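Last updated: Wednesday, March 2, 2022
Reading time: 2 min

Play Food Gallery: Fruit, Plates and One Very Good Eggplant

I have a soft spot for play food, and it's gotten worse since November, when I started putting together a pretend market for the little ones at Deltlow. Everybody has an opinion about play food! Some people want every piece to look good enough to bite (please don't), and others are happy with any old blob as long as it's the right color. I'm somewhere in the middle. I like a piece you can name from across the room, with a few bumps and creases so it doesn't look like a ball.

So this page is mostly me being pleased about fruit. The plates get a mention too, because I'm fussy about plates. I like them bright and plain, the kind that make a peach look like somebody meant to serve it.

First up, the orange, which I love more than is reasonable. Look at the little greenish-yellow stem spot and all those creases! The eggplant is standing tall beside it, and there's a pale pink one up on the red plate.

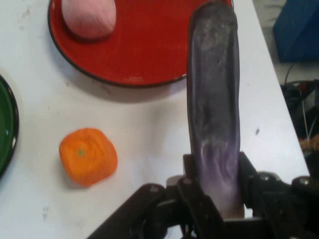
Jayanthi Chacko wrote to me that I'm wrong to put the eggplant in with the fruit, at least if the children are going to sort things. Hers went in the vegetable basket from day one, and when one boy heard it was technically a fruit he moved the tomatoes, the peppers and the cucumber too, and the basket never recovered. Her advice is to sort by color first and save the arguments for later.

I've come around to that, mostly. Color sorting is easy to set up and easy to put away, and you can do it with whatever plates you have (ours are red and green, which does leave the eggplant without a home, but the kids just pick a side). After that we do "breakfast or dinner," which gets loud. Then "what would you give a rabbit," which gets louder.

I'm also a big believer in leaving space on the plate. Two pieces look like a snack somebody chose, and a heap looks like the bottom of the toy box.

Next, peach and eggplant sharing the red plate, with the pear getting the green one behind. I wouldn't eat that combination, but the colors are lovely together, and the pear even has a slight blush near the top.

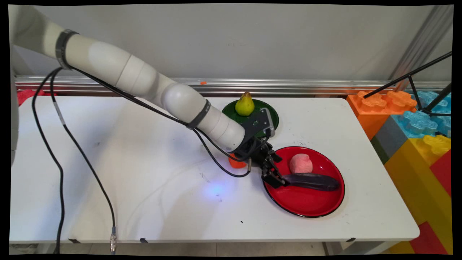
Red plate: eggplant and peach. Green plate: pear.

I'd like to add some bread and a wedge of cheese before I put up more pictures. If you have a favorite piece of play food, write and tell me about it, especially if it's a lemon. I can never find a good lemon.

We use cookies to remember your settings. By staying on this page you agree to our use of cookies.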